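Foods and Table Skills, Unit 9
Setting a Snack Place: Apple, Plate and Mat
Notes prepared by Petro Holovko

Welcome back, everyone. I know a piece of fruit and a plate sounds like a very small thing to spend a whole session on, but I promise the time goes quickly once your hands are busy and we get talking.

We start, as always, with the surface. Wipe the table, dry it, and lay your mat down square to the edge where the guest will sit. A thick mat is kinder to crockery than a bare table — softer under the plate, quieter too — and a plain, neutral colour lets the food do the work. Put the plate down before you fuss with anything else, and leave it empty while you look at the spacing.

Dark red apple and pale green plate on a beige-grey mat:

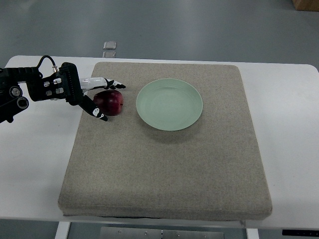
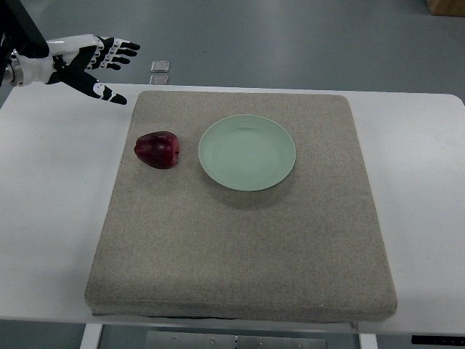
Red and green sit opposite each other on the colour wheel we used in Unit 2, so even a soft, minty green will make a dark apple look richer than it would on white. Try it at home with whatever you have in the cupboard. Those of you who brought the Clolura plates last time may remember how flat the tomatoes looked on them, and I'd love for you to have another go with a different colour underneath.

When you move the apple to the plate, pick it up from the sides and lower it gently, so it doesn't roll to the rim. An apple that won't stand up can lie on its side quite happily. Turn it until you like the highlight on the skin.

For next time:
Set one snack place and sketch it, labels and all.
Write 107 words or fewer on your choice of colours.
Read the Wedau handout on bowls, pages 4 to 9.

Bring your own tea towel, please, and a second piece of fruit if you can spare one.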